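The Ferry to Batness

My father left me a house on Batness and a debt of 1,064 dollars at the Dunleavy hardware store. The lawyer read both out in the same tone. I paid the debt first, by mail, and then I put off the house until April.

The ferry takes almost 3 hours when the water is calm. I sat inside with a bag of sandwiches and the keys, which were on a loop of fishing line. A woman across from me asked if I was going over for the birds. I said I was going over for a house. She said the birds were better.

He had lived there for 23 years and I had visited twice. Both times we talked about the ferry schedule and the price of oil. He wrote to me at Christmas, one side of a card, and signed it with his full name. 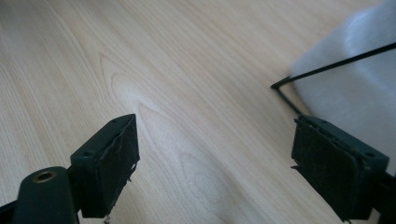
I got in through the back, because the front door had swollen shut. The kitchen was smaller than I remembered and the clock had stopped at eight. I put my bag on the table and sat down. It was pale wood, with the grain running up the middle in long arches, one inside the other, and I followed the smallest one with my finger as I had when I was a boy waiting for him to finish a phone call. Then I opened the drawer.

There was a pile of envelopes in it, all with my address in Kesard, all stamped. None of them had been sealed. The first letter began with the weather and went on for four pages. I read it standing up – I don't know why – and then I filled the kettle and read the next one.

I missed the evening boat.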